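Re: [tumgate-toys] Sorting blocks by color, what goes with what
From: Hawi Tekleab
Last updated: April 2025
3 replies | 2 shares

Gebremichael wrote:
> We have the Vusorano block bag and the kids in the 4s group keep
> asking whether to sort by shape or by color. Which do you do first?
> Also, do you use a tray? Ours roll off the table.

Color first for us. I put out two blocks of each color and leave it at that. The shapes don't need to match inside a pair. If they do match, some kids decide shape is the rule and the color part gets lost.

On the tray question, I use a flat maple board with no rim. The cylinders go standing on end and they stay put. I had a rimmed tray in February, but small hands kept catching on the edge, so it went back in the closet.

Leave plenty of bare board. When the pairs are crowded together, the kids read them as one pile. I keep at least one pair well off by itself.

After color is easy, ask for the two stars, which means breaking up the red pair and the green pair. Then the two cylinders, same thing. The heart and the hexagon have no partner, and I save those for last.

The full bag is too much for one sitting. Eight blocks is enough for us, and the rest stay in the closet.

Hawi

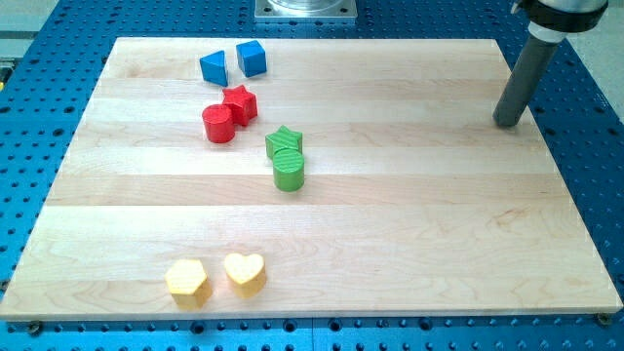
Blocks set out in color pairs: blue, red, green and yellow.

Recent on this list:
Refinishing a scratched puzzle base
Tivstead stacking rings, spare pegs
Storage for loose blocks (16 replies)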